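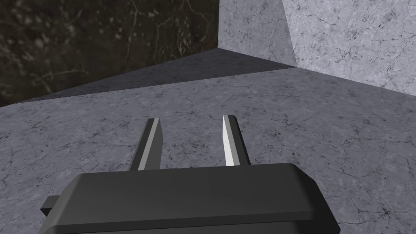

Before You Travel: Household Tips for Guests Departing on an Extended Stay

The Guest Services Office of Villaseñor Travel provides the following suggestions to customers who will be away from home for a week or longer. They apply equally to houses and apartments. Customers who rent should consult the terms of their lease before shutting off any water or heating equipment.

The kitchen

Begin using up fresh food several days before departure. Milk, soft fruit, cooked leftovers and opened jars should be eaten, frozen or thrown out by the evening before the flight. Bread keeps well in the freezer if it is sliced and wrapped first, and a loaf put away in this manner will provide breakfast on the morning after return.

Guests who intend to leave the refrigerator running should set it to its normal temperature. Those who prefer to switch it off must empty it completely, wash the shelves with warm water and baking soda, dry them, and prop the door open with a folded towel. A refrigerator that is closed while switched off will develop an odor that is difficult to remove.

To check whether the power has failed during an absence, fill a small cup with water, freeze it solid, and set a coin on top of the ice. A coin found at the bottom of the cup indicates that the freezer thawed and froze again, and its contents should be discarded.

Run the garbage disposal with cold water and a few pieces of lemon peel. Take out all trash, including the small bins in bathrooms and bedrooms. The dishwasher should be emptied and left slightly open.

Water and drains

Close the supply valves to the washing machine. Where the main valve is easy to reach and no sprinkler or heating system depends on it, the main may be closed as well. Open one faucet briefly afterward to release the pressure.

Drains that are seldom used can dry out and allow smells into the home. Pour a quart of water into each floor drain and guest shower, followed by a tablespoon of cooking oil, which slows evaporation.

Heating and cooling

In winter, do not turn the heat off. A setting of 55 degrees Fahrenheit protects the pipes in most homes, and cabinet doors beneath sinks on outside walls should be left open. In August, and in any humid season, raise the thermostat instead of switching the cooling off altogether – closets and leather goods suffer quickly in damp, still air.

Laundry and luggage

Wash and fully dry all towels before leaving. Damp towels left in a hamper will mildew within days. Fresh sheets put on the bed the day before departure are welcome after an overnight flight, although guests with an early start may find it easier to strip the bed and leave a clean set folded on the mattress.

Suitcases that have been stored for some time can be freshened by leaving them open overnight with a cup of baking soda inside. Rub a sticking zipper with the tip of a graphite pencil, or with a plain wax candle if the fabric is pale. Wheels should be checked for hair and thread, which may be cut away with small scissors. Weigh each case at home by standing on a bathroom scale with it and subtracting your own weight.

Plants

Most houseplants tolerate up to 2 weeks without attention if they are watered thoroughly and moved away from direct sun. Group the pots together in a bathtub on a wet towel. Cactus and other succulents should be left where they are and not watered in advance.

Doors, mail and keys

Suspend mail and newspaper delivery. Leave one key and a written page of instructions with a neighbor or relative. The page should give the location of the main water valve and the electrical panel, a telephone number at the destination, and the date of return. Unplug televisions, coffee makers and chargers.

Teodoro Ventura, Guest Services Manager at the Fostport office, recommends walking through the home one final time in the same order on every trip, beginning at the back door. He also advises customers to take a photograph of the stove controls – it is the item most often raised by callers from the departure lounge.

On return

Let each faucet run for a few minutes before drinking from it. Check the freezer cup before restocking. Unpack laundry outside the bedroom, and vacuum the inside of the suitcase before putting it away.

A printed copy of this page is available at the Fostport and Cakport counters. Guests holding a booking that includes the Jesenis airport transfer will find one in their document wallet. Comments and further suggestions may be addressed to Teodoro Tapia, Customer Publications, Villaseñor Travel, Suite 320, Cakport.

Page last revised December 26, 2023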